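Keeping glue off everything except the joint

I glue up a lot of small boards — bread boards, shelf ends, the odd box lid — and for years I spent longer scraping than gluing. My neighbour Derek Dunmore watched me going at a dried blob with a chisel one June evening and very kindly put me right, so most of what follows is his. The rest I learned by ruining things!

Do a dry run first. Clamp the whole job up without glue, check it's flat, then take it apart and lay the clamps down in the order you'll want them. It feels like a faff, but once the glue is on you've got 5 minutes of calm at best and you don't want to spend them hunting for the little clamp with the orange handle (mine lives under the bench, apparently).

Use less than you think. A thin, even coat on one edge, spread with an old loyalty card. You want a row of tiny beads along the joint when you tighten up. If it's running down the sides, you've overdone it.

Masking tape along both sides of the joint, pressed down well with a fingernail. Stick it on during the dry run and slit it along the line with a sharp knife. Peel it off while the squeeze-out is still rubbery and most of the mess comes away with it.

Leave the wet glue alone. I used to go straight in with a soggy cloth and all that did was push it into the grain, where it showed up as pale patches under the oil. Now I wait half an hour or so and lift it with a blunt scraper. Lovely.

For the bits you miss, 80 grit on a cork block, then work up through the finer papers. Go with the grain and keep the block flat near the ends, or you'll round them over like a bar of soap.

Wax paper under the clamps, always. Baking parchment does just as well. I once glued a shelf to my own bench and had to saw it off — I've still got the scar in the benchtop.
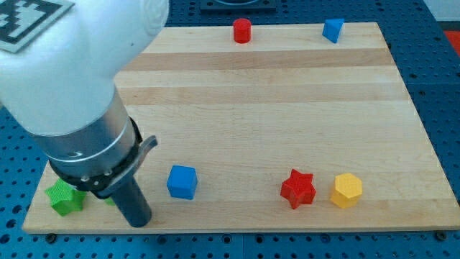 Getting old glue off clamps

Warm water with a splash of vinegar, an hour's soak for the pads, then an old toothbrush. Dry the metal parts straight away and put a drop of oil on the threads.

Contact Colin Stockdale at Griltstead Workshop Tips | © Griltstead | Back to top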